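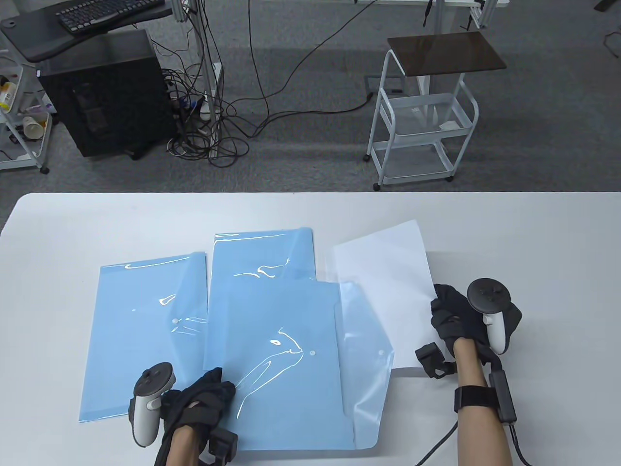
候选人退选了,名字还印在选票上,结果他得票最多,这算怎么回事?

Edem Arthur 发布于 地方政治与选举 版

先说明,我不是候选人,也不是哪位候选人的表弟。我住在Banholm的Gunum选区,就是河东边、邮局搬走以后一直说要再开一家邮局的那一片。我们这里的区议员九月辞职去外地任职了,于是补选。补选这种事平时没什么人关心,我本来也只打算投完票顺路买点洋葱。

参选的有四个人。其中一位退休中学校长,投票前不到两周宣布退选,理由是“家庭原因”。声明登在《Rotich周报》第二版,夹在一则寻牛启事和轮胎广告之间,字比寻牛启事还小。选票那时候已经印好了,选举办公室说来不及重印,会在每个投票站门口贴告示。

我去的投票站确实贴了告示。贴在门后面。门是朝里开的,投票那天一直开着。

星期一晚上开票,老校长得了649票,排第一。排第二的是执政党那位,比他少一截,排第三的是开砖厂的独立候选人。第四位我不提了,他的支持者很爱上网。

接下来发生的事情是这样的:选举官员念完四个人的票数,停了很久,喝了水,然后宣布“结果待确认”。第二天早上执政党那位已经开着喇叭车谢票了。砖厂老板说应该重选。老校长本人据说在家里修水泵,邻居去敲门道喜,他问喜从何来。

我想问的是:

投给退选者的票到底算什么?算废票,还是算有效票但是作废(我不知道这两者有没有区别,开票那天工作人员互相也在问)?

如果票数最高的人已经退了,是第二名顺位当选,还是要重新补选?

老校长能不能反悔?有人说他只在报纸上发了声明,没有去交正式的表,那他也许根本没退成。我妈投的就是他,她说她看到了声明,但觉得“人总有想通的时候”。

另外,普通选民如果想提意见,应该去哪里,有没有期限?我去过一次选举办公室,窗口的人让我去找区政府,区政府的人让我去找选举办公室。我来回走了两趟,洋葱倒是买到了。

补充一下:有人在楼下问我支持谁。我投的是砖厂老板,原因是他答应修我家门口那条排水沟。我知道区议员管不了排水沟,请不要再就此教育我。

——

Beatrice Obura

我在邻区做过几届投票站主任,后来膝盖不好就不做了,站一整天还要劝人不要在投票间里打电话,这份工作很费膝盖。下面说的是一般的做法和我自己经手过的情况。各地选举条例的措辞不一样,你们Banholm用的是哪一版,最后要以那一版为准,别拿着我的帖子去拍窗口的玻璃。

最要紧的是弄清楚他到底退了没有,其他问题都挂在这个钉子上。

多数条例里,退选是一件很讲形式的事:本人书面提出,签字,通常还要有见证人,在规定的截止时间之前送到选举官员手里。截止时间一般就定在选票付印之前,道理很朴素,印刷厂不接受后悔。过了这个时间,很多地方的规定是不允许退选的。他可以不拉票,可以登报,可以站在市场里劝大家别投他,法律上他照样是候选人,选上了就是选上了。他要是真不想干,当选之后再辞职,席位重新出缺,再补选一次。

听上去很傻,但你想想反过来会怎样。要是投票前夜还能退,那排第二的人就会有很强的动力去关心排第一的人的家庭原因。

所以请先查两件事:退选截止日是哪天,他有没有在那之前交过表。按你说的,登报的时候选票已经印好了,我倾向于认为他退得太晚。要是他连表都没交,那选举办公室贴的那张告示,依据的就只有一份周报,这个办公室就有得解释了。告示贴在门后面的事也值得写进你的意见里,虽然如果告示本身没有依据,贴得隐蔽反而是它的优点。

下面分情况讲。

如果退选无效,投给他的票就是有效票,649票就是649票,他当选。宣布“待确认”的那位官员,大概是回去翻条例了,我不怪他。我怪他没有提前翻。退选声明登出来到投票日之间,他有足够的时间把那几页读完,中间还可以午睡。

如果退选有效,只是选票来不及改,那么投给他的票一般不计入任何人名下。你问废票和“有效但作废”有没有区别,有的。废票是选民填错了,画了两个圈,或者写了一首诗,这些在开票时归到废票那一堆,各方代理人都要过目。投给退选者的票,选民填得没有毛病,问题出在那个名字上,规范的做法是单独成堆、单独记数、单独封存,万一后来有人上诉,还能翻出来。我们站里管那堆叫“客房”,因为谁也不知道它要住多久。你可以去问开票记录表上这些票写在哪一栏。写在废票栏里,将来扯皮的时候会很麻烦。

至于第二名能不能递补,看条例写不写。我见过的写法有两种。一种说退选者视同从未参选,剩下的人里票多者当选,那么执政党那位的喇叭车就没有白开。另一种说,如果因为候选人退出或者死亡影响了选举结果,选举官员可以宣布该次投票无效,另定日子。注意“可以”两个字,律师们靠这两个字供孩子上学。

我自己碰到过一次。2011年,我们那边的水利委员会改选,一位候选人在选票印好之后搬去了外省,人都走了,连羊都卖了,还是高票当选。当时的选举官员是个很认真的人,他坚持条例里只有“书面退选”,没有“搬家退选”,于是给那位先生寄了一封当选通知。通知寄到了,先生也回了信,说谢谢,不来。然后才重选。前后拖了很久,那段时间闸门没人管,下游的人每天早上自己去开,上游的人每天晚上自己去关。重选的时候投票率高得很,我站里的铅笔都不够用。

你问他能不能反悔。已经生效的退选,基本上都不能撤回。没有生效的退选,也就谈不上反悔,他只要接受席位就行。你母亲的判断在法律上也许比选举办公室的更接近正确,请代我问候她。

提意见的途径:

先去选举办公室,要求看,或者抄录,两样东西,一是候选人名单的最终公告,二是退选文件。这两样通常都是公开的。口头问容易被支到别处去,所以写一封短信,写明你是本选区登记选民,写上登记号,一式两份,让他们在你那份上盖收件章。窗口的人看到有人要盖章,态度会有变化。区政府不用再去了,选举的事归不到他们管,他们让你回来是对的,只是可以说得和气一点。

正式的选举申诉是另一回事,要向法院或者选举裁判处提出,期限从结果公布那天算起,往往短得让人不舒服。我们区是12天。你们的我不知道,请务必自己查。现在的情况是结果还“待确认”,期限可能还没有开始走,但我不会拿这个打赌。有的地方普通选民就能申诉,有的地方只有候选人和他们的代理人可以,还有的地方要交一笔保证金,输了不退。

在申诉之前,我建议等一等正式公告。我见过有人申诉书都写好了,抄得工工整整,结果第二天官员宣布的正是他想要的结果,他反而很失落。

最后说一句排水沟。我没有要教育你的意思。我只是想说,区议员管不了排水沟,但是区议员可以每个月写信催管排水沟的人,而开砖厂的人至少有砖。

——

河东老票友

楼上写得那么长,其实很简单,票多的当选,人不要就给第二名,跟学校选班长一样。我儿子他们班就是这么弄的。

而且大家都知道他为什么退。Dralo运输公司的班车线路要从他家地里过,你们自己想。我不多说了。

告示我看见了,我去的那个站贴在正门上,很大一张,就是把老校长的名字写错了,写成了他哥哥。他哥哥也是校长,也退休了,没有参选。

——

Edem Arthur 回复 Beatrice Obura

太感谢了,我照你说的写了信,一式两份。窗口那位先生看见我要盖章,先去里面商量,然后出来告诉我章在另一个人的抽屉里,那个人去参加婚礼了。我说我可以等。他看我真的坐下了,又回去找了找,章就出来了。

退选文件他们给我看了。有一张表,老校长签了名,没有见证人签字,见证人那一栏写着“见背面”,背面是空白的。收件日期那一格盖的章很淡,我和窗口先生一起对着窗户看,他说是截止日之前,我说是之后,后面排队的一位太太说看着像是别的年份。抄录我抄了,日期那里我写的是“无法辨认”,他起初不太愿意在这份抄录上盖章,后来还是盖了。那个章倒是很清楚。

请问见证人没签字,这张表还算数吗?

另外回复老票友:你说的那条班车线我查了一下地图,走的是河西。老校长家在河东。

——

Beatrice Obura 回复 Edem Arthur

没有见证人签字是个实打实的缺陷。但缺陷会不会让整张表失效,又要看条例。如果写的是“必须由见证人签署”,我会说它不成立。如果写的只是“采用附表格式”,官员可以说格式大体符合,法院也可能愿意听。去找条例后面的附表,看那张空白表格见证人一栏底下有没有小字。这类小字往往比正文厉害。

不清楚的收件日期,对选举办公室比对你更不利。文件什么时候收到,该由他们来证明,他们应该有一本收发登记簿。要求看登记簿上的那一行。要是登记簿也在去参加婚礼的人的抽屉里,就再坐一会儿,带点吃的。

还有,你这份抄录很有用,保管好。如果你自己不打算申诉,可以给砖厂老板的代理人一份复印件,也给老校长一份。我觉得应该有人通知老校长本人,他可能是这件事里唯一还没看过材料的人。

——

河东老票友

班车线以前规划过河东的,地图是新的。

——

Edem Arthur 回复 Beatrice Obura

附表的小字找到了,印得比寻牛启事还小:“见证人须为本选区登记选民,未签署者,选举官员应退还申请人补正。”没有人退还过。登记簿也看了,那一行写着“校长,表格一份”,没写日期,上一行和下一行倒是都有,两行都在截止日以后。窗口先生自己看了也叹气,主动问我要不要盖章。

我顺路去了老校长家,把复印件给他。他戴上眼镜,用红笔在见证人那一栏画了个圈,又在“见背面”旁边打了个问号,大概是职业习惯。我问他到底想不想当。他说水泵还没修好,修好了再说。我妈听说以后,让我明天给他送个垫圈过去。

正式公告还没出来。喇叭车今天没来。有新消息我再更新。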